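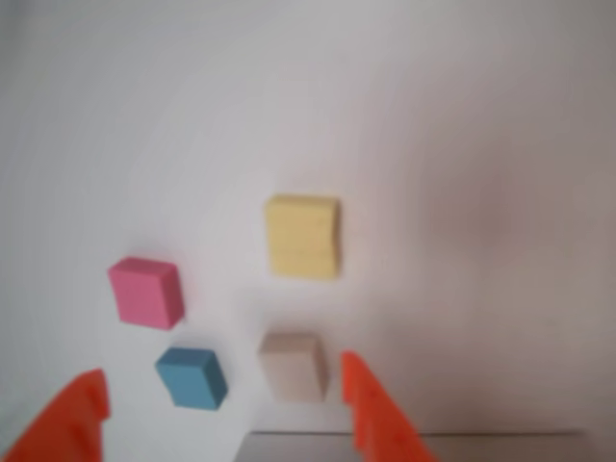

Foam cubes on a pale work surface, with orange gripper fingers in the foreground.

Nullport releases Tovon remote I/O range for distributed machine control

Friday, June 15, 2018

Nullport has released the Tovon range of remote input and output modules for packaging, water treatment and materials handling plants. The range covers digital, analogue and temperature signals and connects to a host controller over Ethernet or RS-485 serial. Orders are open now through Nullport and its distributor, Wustness.

A Tovon station is made up of a head module, a power feed module and up to 9 signal modules mounted side by side on standard 35 mm DIN rail. Signal modules lock into a passive base that carries the backplane and the field wiring. A module can be removed from its base and replaced with the station powered, and the remaining modules continue to exchange data while the slot is vacant. The head module reports the vacant slot to the controller as a station fault - the behaviour of outputs elsewhere on the station under this condition is set by the user.

Two head modules are offered at release. The TV-E head has two switched Ethernet ports for line or ring wiring and supports Modbus TCP. The TV-S head has a single isolated RS-485 port and supports Modbus RTU. Both store the station configuration on a removable memory card, and a replacement head reads the card at power-up.

"Most of the enquiries we had were from sites with a sound controller and a cabinet full of long multicore runs," said Hermine Nägeli, product manager for distributed I/O at Nullport. "They wanted to shorten the field wiring and leave the program mostly as it was. The register map was laid out with that job in mind, so a station appears to the controller as one continuous block of inputs and one of outputs."

Digital modules are supplied with 8 or 16 channels. Input modules are rated for 24 V DC and can be wired as sinking or sourcing in groups of 8. Input filter time is adjustable per group. Output modules are available with transistor or relay outputs, and the transistor versions have short-circuit protection on each channel with individual fault reporting.

Analogue modules have four channels and accept 4-20 mA or 0-10 V signals, selected per channel in software. The temperature module accepts common thermocouple types and two-wire or three-wire Pt100 sensors. Open-circuit detection is standard on all current and temperature inputs. Scaled values are available as 16-bit integers or 32-bit floating point numbers, with byte order selectable to suit the host.

On loss of communication, each output can be set to hold its last state, switch off, or move to a preset value. The watchdog time is adjustable in steps of 100 ms. Output behaviour on loss of communication is an operational setting only. Tovon modules are not safety rated and must not be used as the sole means of stopping a machine.

Configuration is carried out with Ismail, Nullport's engineering software. Ismail version 9 adds a station builder, offline address export in CSV format and a channel test screen for use during commissioning. The test screen requires the controller connection to be released first, and forced outputs return to their configured state when the session closes. Licensed users of version 8 may upgrade at no charge. Projects saved in version 9 cannot be opened in earlier versions.

Field trials finished in May at a bottling site and a municipal pumping station. Shivam Pathak, the controls engineer responsible for the bottling installation, said the change-over was done one conveyor section at a time.

"We kept the old terminal strips in place until each section had been checked point to point," Pathak said. "The slowest part was the labelling. Our drawings had drifted from what was in the cabinet, and that had to be corrected before the address export was of any use to us."

One change was made to the hardware following the trials. The release lever on the base has been lengthened so that it can be worked with a gloved hand. Bases with the earlier lever remain electrically and mechanically compatible and do not need to be replaced.

Wustness will hold stock of both head modules, the power feed module and all digital modules. Analogue and temperature modules will be built to order for the first production run. "Customers with mixed stations should put the full list on one order so that the parts ship together," said Everett Ferreira, distribution manager at Wustness.

Installation manuals, dimensional drawings and the Modbus register map can be requested from Nullport technical support. Existing users of the company's block-type controllers should ask for the migration note, which lists the firmware revision needed for each model.

Media contact: Nilton Correa, Nullport
Technical enquiries: Brayan Sánchez, Nullport applications support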